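Against the Paperless Bench

Every few years somebody in a small shop announces that the paper is going away. A screen gets bolted to the wall, a tablet turns up in a rubber case, and a memo goes around about the last print run. I have worked through three of these announcements and I am still folding drawings.

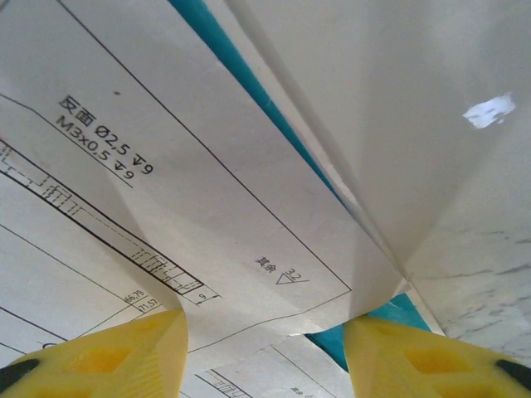
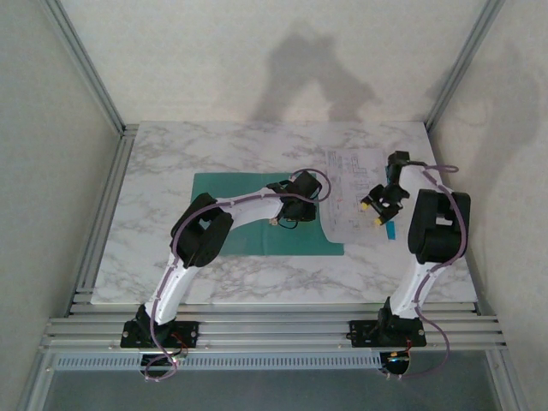
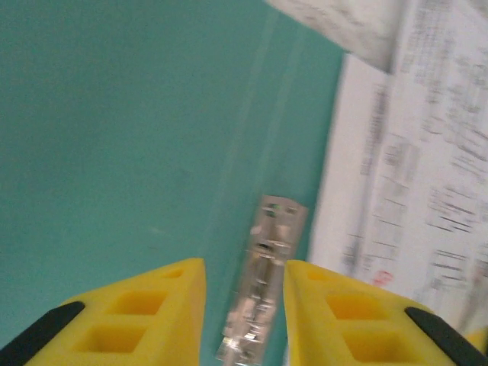
I should say where I stand. I don't love paper. It tears, it takes coffee, it goes out of date the minute someone upstairs changes a hole. I keep a flat file at home with drawings in it from jobs that closed long ago, and I couldn't tell you why. But I have yet to see the replacement that does what the sheet does, and I've grown tired of being told that I have.

Start with the claim that a screen is always current. At Bulard, where I spent six years on the fixture side, the tablets were current in the sense that they showed whatever had been uploaded last. Whether the right thing had been uploaded was another matter. We drilled a run of 47 brackets to a revision that should never have left somebody's desktop. The tablet was very sure of itself. A paper drawing with a pencil note in the corner at least looks like something a person might have gotten wrong, and you check it.

Then there is the matter of size. A thread callout, the depth of the hole, the side of the part it belongs on and the finish for every surface nobody bothered to mark can all sit on one sheet where your eye can go back and forth between them. On a tablet you pinch, you drag, you lose the view you wanted, you pinch again. People who design these systems like to talk about zooming in as if it were a gift. Most mistakes I've seen came from looking too closely at one corner and forgetting the rest of the part.

The usual answer is a bigger screen. Fine. Bokwood put in a very big one, and it hung above the bench at a height that suited whoever was standing eight feet away. The man actually doing the work had his back to it. He printed the drawing.

I'm also suspicious of the tidiness argument, the one that says a clear surface makes for clear work. Go and look at a surface where real things get put together. There's a mat, because nobody wants hardware skating across a hard top. There's a drawing somewhere near the mat, half under something, with a corner that won't stay down. I've seen consultants photograph a bench like that as the "before" picture. I'd have been happy to leave it alone.

Illia Lysenko, who taught me most of what I know about small hardware, used to put a barrel bolt down right on top of its own drawing. Slide bolts look simple and they fool people. The plate has to sit square, the bolt has to run true, and if the screw holes are off by a hair the thing will bind on a cold morning and somebody's gate stays shut. He would lay the part over the printed outline and just look at it for a while. It's a crude check and no inspector would sign off on it, but it caught a mirrored plate once before we ordered 200 of them. Try it with a tablet and you'll scratch the tablet.

Of course there are honest points on the other side. Paper gets creased until the numbers go soft along the fold. Drawings come in from abroad with notes in a language half the shop can't read, and a screen can at least offer a translation, even if I wouldn't trust it on a finish note. Searching 82 sheets for one dimension is no way to spend an afternoon. I did it last December and I wouldn't defend it.

What I object to is the idea that the question has been settled. The Fustero people sold us a system on the promise that we'd save the cost of it in toner. We never came close, and the savings disappeared from the second presentation without anyone remarking on it. Simon, the next one, had a nicer interface and needed a password every time the screen went dark, which is a fine arrangement for a bank and a poor one for a man with oil on his hands.

So print the drawing. Write the date on it, throw it out when the next one comes, and put the tablet wherever you like. Mine is holding the window open.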